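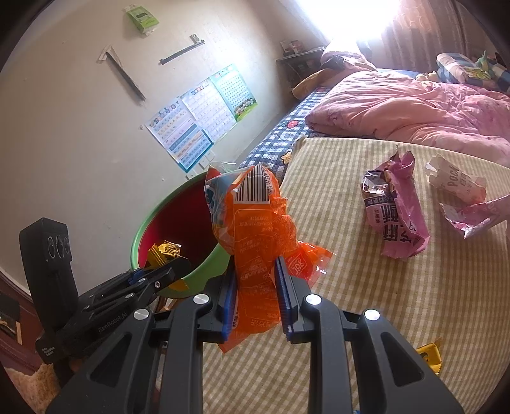 Home > Help > Known problems > Gripper zero fault (wrapper tasks)

Gripper zero fault: FAQ

Last update 24/11/2022. Written fast, will get cleaned up. If something is wrong on this page, tell Milagros Collado, same mailbox as before.

What's the problem, short version?

Hand grippers reporting the wrong jaw opening. Reading drifts during a session. By the end of a bad session the log says "fully closed" while the jaws are still open a little. On a mug or a shoe it doesn't matter much. On snack wrappers, candy wrappers, thin plastic in general, it ruins the take. The arm that learned from those takes then squeezed far too hard, and kept squeezing when it should have let go.

Which sessions?

The Prumham bedroom tidy-up batch, trash-to-bin task only. 213 takes in the batch. 174 pulled. The rest passed the check and are back in the pool. Laundry and toy tasks from the same batch went through the same check and came out clean.

I recorded some of those. Did I do something wrong?

No. You followed the sheet. The sheet told you to zero the grippers once at the start and it should have said every time you set one down. That's on us (Stemulus), and the sheet is fixed.

Will I still be paid for pulled takes?

Yes. Already approved, no form needed.

How did it get found?

By the arm misbehaving. The Bekine arm at our end was running the wrapper task. Picked up a wrapper fine. Carried it over the bin fine. Then didn't open. Squeezed, waited, squeezed again, and started back toward the bed with the wrapper still in the jaws. Operator reached in to pull it out and got a fingertip pinched between the pads. Bruise, no cut. Same thing had happened once before that and was written down as "sticky wrapper", which is why it took so long to get looked at. So 2 pinches total, both fingertips, both fine now.

Why did somebody have their hand in there?

Habit. The arm had stopped moving and looked like it was done. It wasn't done, it was in a hold. A still arm is not a safe arm. The rule was always stop button first, then hands. Rule is now taped on the cell door in large letters and the arm won't resume without someone pressing the reset outside the door.

What causes the drift?

Best understanding right now: the finger position sensor gets its zero from the first full close after power-up. If there's something between the pads at that moment, a scrap of foil, a fold of plastic, the unit takes that as zero. Everything after is off by that thickness. Then if the gripper gets bumped or laid down on its jaws the zero can shift again. Several small errors pile up. We can make it happen on purpose now, which helps.

Kelmendi (they do our sensor work) have a unit on the bench. They agree on the power-up part. They're not sure about the bump part yet. We'll update here when they are.

Why are wrappers so much worse than other stuff?

Three layers of trouble.

They're thin. A flat one is next to nothing between the pads, so a tiny error in the opening covers the whole object.

They crumple. Same wrapper is thick on one grab and thin on the next, and the software can't use "it's usually this wide" as a sanity check.

They cling. Static, crumbs, sugar. Sometimes the person opens the jaws and it hangs on a pad for a moment before droping. If the opening number is also wrong, then from the log it looks like the wrapper fell out of closed jaws. The model learned exactly that: squeeze over the bin and it'll fall.

Can't you tell from the video?

Mostly yes, and that's how the takes were sorted. Watch the pads, compare to the number. Slow work. The trouble is the training run doesn't do that comparison, it trusts the number. A check that flags "log says closed, video says open" is being written. It is not in yet. Don't count on it.

How do I check my grippers before a session?

Do it in this order.

1. Power off. Open the jaws all the way by hand.
2. Look at both pads. Ribbed pads hold crumbs and bits of foil down in the grooves. Wipe with a dry cloth, then run a soft brush along the ribs.
3. Power on. Close fully with nothing in between. Hold for a slow breath.
4. Open fully. Close again. The app should read zero both times.
5. Put the test card between the pads and close on it. The reading has to move off zero. If it stays at zero, stop, don't record.
6. Repeat for the other hand. Both grippers, every time, even if you're only going to use one.

How often?

Start of session. After every break. After any drop or bump. After putting a gripper down for any reason, scratching your nose included. And every 8 takes even if nothing happened. Annoying, we know.

Where can I set a gripper down?

On its back, jaws pointing up or out, on something firm. Not on a bed, blanket or rug. Soft surfaces push fabric between the pads and that's one of the ways to get a bad zero. If the room has only soft surfaces, bring the tray from the kit.

A piece of wrapper tore off and is stuck in the jaw. Now what?

End the take, mark it as failed. Power off first. Then pull the piece out with the plastic tweezers in the kit. No knives, no screwdrivers, and please don't pick at it with a fingernail while the thing is live. Check from step 1 again before you go on.

One of the screws on mine looks loose. Can I tighten it?

Leave it alone. A loose finger gives a bad reading too, but so does one that's been overtightened, and then we can't tell which fault we're looking at. Ask for a swap.

The jaws pinched me. Is that the same fault?

Could be, could just be a pinch. The hand units are moved by your own hand so the force is small, but skin in a jaw is skin in a jaw. Let go of the trigger, take a look, clean it if it's broken. Report it either way, even a tiny one. The first arm pinch got shrugged off and look where that went.

Should I stop recording wrapper tasks?

Yes until your grippers pass the check above with the new sheet in front of you. After that go ahead. Kits with old firmware: stop completley on thin items until the update goes on. Firmware version is on the app's device page. If it starts with a 1, it's old.

What does the firmware update change?

It asks for a zero instead of taking one silently. You close, it shows the number, you say OK. If the number moves between two closes it refuses and tells you to clean the pads. Doesn't fix drift from bumps. So still do the checks.

Do I need to re-record my pulled takes?

Only if you get a message asking. Some rooms are already well covered. If you are asked: same kind of task, new mess. Don't try to copy the old layout from memory, we'd like it different anyhow.

What kind of wrappers should I use for a re-record?

Whatever's in the house. Mix of crumpled and flat, torn and whole. Empty ones, shake out the crumbs first. At least one very small one per take please, the little candy size. Those were the worst for the arm and we're short on good ones.

I noticed the wrapper hanging on after I opened the jaws. Shake it off or leave it?

Leave it hanging, count two, then shake gently over the bin. The arm needs to see the open jaw with the thing still stuck, that's the exact case it got wrong. Don't help with the other gripper unless the wrapper really won't come off, and if you do, let that be the end of the take.

Missed the bin. Is the take bad?

Nope. Pick it up, put it in. Keep going. Misses with a recovery are useful.

What changed on the arm side?

Squeeze force is capped for this task. Hold times out: if the jaws have been closed over the bin too long, they open, whatever the model wants. No going back to the bed with something in the jaws. Reset is outside the door. And the arm is back on the older model, the one from before this batch, which is clumsier with thin stuff but does let go.

When does the new model come back?

Aiming for January. Depends on re-records and on what Kelmendi say about the bump question. No promise.

Does this affect people with arms outside your lab?

No arm outside our lab ever got that model. Checked twice.

Who do I tell if I see something odd?

App, "report a fault", pick "gripper reading". Write what you were holding, what the number said, what the jaws were doing. A phone photo of the pads helps more than a long explanation. If somebody got hurt, even a bit, use the red button in the same menu so it goes to Milagros directly and doesn't sit in the queue.

My report says "closed" but I never heard back?

The queue got merged last week and some tickets were closed by accident. Reopen it or send a new one, both work. Sorry.

See also: Cleaning the pads / Swapping a kit / New session sheet (PDF) / Arm cell rules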